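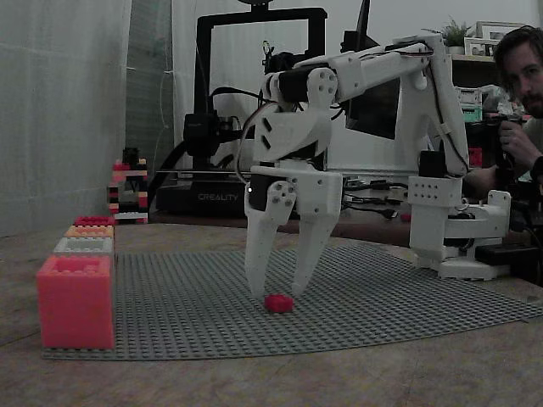
*By Cyrill Schwaiger | Wednesday, February 9, 2022 | Toys & Building*

I put off buying a big grey baseplate for years (it's a flat square with bumps on it, how exciting can it be?) and then my nephew Engelbert came to stay and I caved. Best thing I've bought for the kids' table in ages!

Studs first, seeing as that's the whole product. The grip is good right across, and even a low little round brick, like the red one in the middle, clicks down nicely and comes up again without me wrecking a fingernail. I tried 18 different pieces from our old tub and only the really chewed ones were loose. The big hollow pinky-red block is my favourite for the corner, open end up, and all the tiny bits get chucked in there.

Grey was the right colour too. We had a green one at the Plumstead house and you couldn't find a thing on it by lamplight.

Grumbles? It slides on a bare wooden table if you lean on it, so I've put a bit of rubber shelf liner underneath. It's also a pain to dust. An old toothbrush does the job, slowly.

I'd give it 5 stars if it came with the liner. Four and a half, then, and I'm getting a second one in July.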